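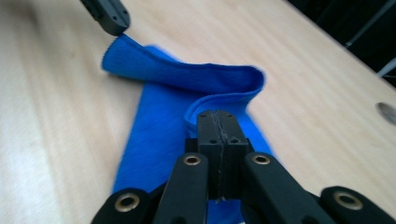 3.2 Course setting and collection of demonstrations

The work reported in this section was done inside a one-semester project course at the technical college in Trarnville. The students had finished an introductory course in mechanics and one in programming, but most of them had never worked with cloth, and only a few had used a gripper of any kind. They worked in pairs. Each pair chose one small household task with a soft object and was responsible for it until the end of the semester, including the recording, the sorting of the recordings and the training of the policy.

The gripper is the Narnance hand tool, which the students assembled themselves during the first weeks of the course from printed parts. It has two fingers moved by a linkage, and the camera looks along the fingers toward the object. In bimanual tasks one student holds both tools, one in each hand, and the partner starts and stops the recording and writes the notes. We at first allowed that each student holds one tool, but the coordination between two persons was slow and the recordings contained long waiting times, so this was given up.

Figure 2 shows the folding task on ribbed blue fabric from the view of one of the two tools. The fingers are closed on the cloth near the inner edge of the fold, while the tip of the other tool is above the far corner of the same fold. Positions of this kind were difficult for the students to learn. If the two grasp points are too close to each other, the flap turns when it is lifted, and if the first hand pulls before the second has closed, the layer below moves along with it. Pairs who discovered this early made shorter demonstrations later — we return to this in Section 4.

Every pair had to deliver 20 accepted demonstrations before training was permitted. A demonstration was accepted if the cloth was flat at the end, both tools had left the table and the tracking was not lost at any moment. The decision was taken by another pair, who used the Rudau viewer to play both camera streams together. This checking took more class time than we had planned. On the other side, several students wrote in their course reports that they understood their own mistakes only after they had judged the recordings of others.

Training was done on the shared computer of the department with the Ticona scripts. All pairs used the same settings, with 4000 training steps, and were allowed to change only the data.

Figure 2. Folding task with two hand-held grippers, seen from the camera of one of them.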